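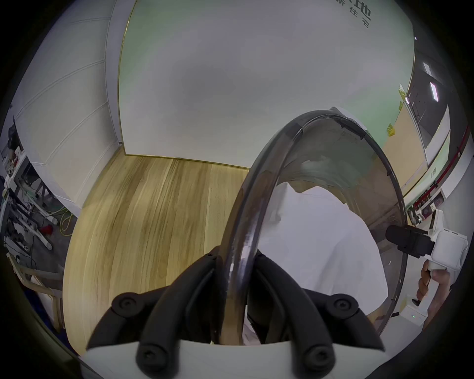

Software Update: Grasp Planning for Transparent Objects

The Cemlow perception and planning package has moved to its next release, dated 27/08/2025, and is now the default on all workstations at the Plutberg laboratory. The main change concerns objects made of clear glass, such as pot lids, for which depth readings have long been unreliable. Earlier versions tended to take the surface behind the glass as the object itself and placed the grasp point too far back.

The new version looks first for the parts of an object that can be seen with confidence. For a glass lid, this is usually the dark rim. A curve is fitted to the rim, the missing portion is estimated, and grasp points are proposed along the edge. The planner then checks each proposal against the width of the finger pads and the planned path of the second gripper.

The release was tested on 546 recorded two-handed demonstrations involving lids and cloths. Planning time per grasp fell by some 35 percent compared with the previous version, chiefly through the removal of a repeated collision check. Results were weaker where the rim lay against a dark background, and work on this point continues with Tavares.

Users should note that recordings made with the old time stamp format must be converted before they can be replayed. The conversion tool is included in the package and processes up to five recordings at a time. Calibration files do not need to be changed.

Groups that maintain their own controllers through the Geresov interface are asked to confirm that the gripper width is reported in millimeters. Support for the previous version will end in October. Requests for help with the change should be sent through the usual software support form.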